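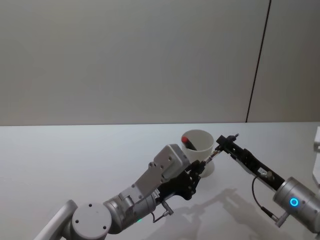
Vol. 3, No. 2

**Recipes should give salt by weight**

Most recipes written for home cooks still give salt by the teaspoon. I think this is the largest avoidable source of error in home cooking, and it would cost very little to fix.

A teaspoon measures volume. Salt crystals come in different shapes, and the shape decides how much air sits between them. Fine table salt packs tightly. Flaky salt does not. A teaspoon of the first can hold twice as much salt by weight as a teaspoon of the second, so a soup that calls for two teaspoons may come out flat in one kitchen and too salty to eat in the next, with both cooks following the same line of text.

Writers know this. The usual answer is a note at the top of the book naming the salt the author keeps by the stove. Readers who come to a recipe through a search never see the note. Readers who do see it may not be able to buy that salt, and the conversion tables printed to help them disagree with one another.

Weight removes the problem. Ten grams of salt is ten grams whatever the crystal looks like. It also scales. A cook who knows that a pot of beans tastes right at one percent of its total weight can make any size of pot without doing the work over. Bread bakers have worked this way for a long time and do not seem to find it a burden.

Suleiman Aliyu, who edits the recipe pages at Bovotell, has put the other side to me more than once. His readers do not own scales, he says, and a page full of grams looks like a lab sheet. The first point is weaker than it was. A basic digital scale costs less than a decent frying pan and takes up less room. It does need to be suited to the job: a scale that reads to the nearest gram is fine for 435 grams of flour and poor for 3 grams of salt. My own, a Brokby with a limit of 3000 grams, drifts at the low end, so I weigh small amounts on a second scale made for coffee.

The second point is a matter of layout. A recipe can print both figures, weight first and spoon in brackets, with the type of salt named beside the spoon. The line gets longer by a few words. Rigoberto Bermúdez did this all through his Gova bean book, and the pages are still easy to read.

I would leave two cases alone. Salt added at the table is a question of taste, and so is the last pinch before serving. Pasta water can also stay loose — most of it goes down the drain. Brines, doughs, sausage and pickles are different. In those the salt controls texture or keeping, the cook often cannot taste and correct along the way, and a spoon measure with no salt named should not get past an editor.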